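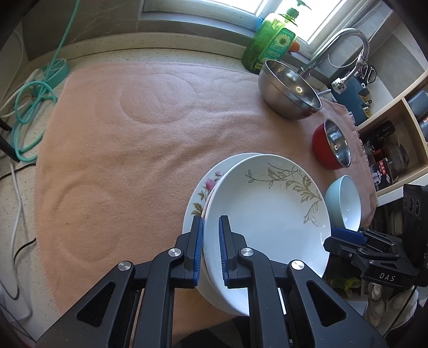
Chapter 6
Resist Methods on Woven Cloth

A resist is any substance or binding that keeps dye from reaching part of a fabric. Wax, starch paste, thread and clamped boards are all resists. This chapter covers paste and thread; wax is treated in Chapter 7.

6.1 Terms

The ground is the undyed cloth. Penetration is the depth to which a paste enters the ground, judged from the reverse side. Bleed is the movement of dye past the edge of the resist. Priedītis separates edge bleed from crack bleed, and her usage is followed in this book.

6.2 Preparing the ground

New cotton carries sizing from the loom and must be scoured before any paste is applied. Cut samples 32 cm square, with the warp direction marked in pencil on one corner. Scour, rinse until the water runs clear, and dry flat. Do not use fabric softener.

The samples discussed in Section 6.4 come from the Kuusk workshop notebooks, in which 17 paste recipes are recorded. Most combine rice flour and bran in differing proportions. Recipe numbers are those of the notebooks.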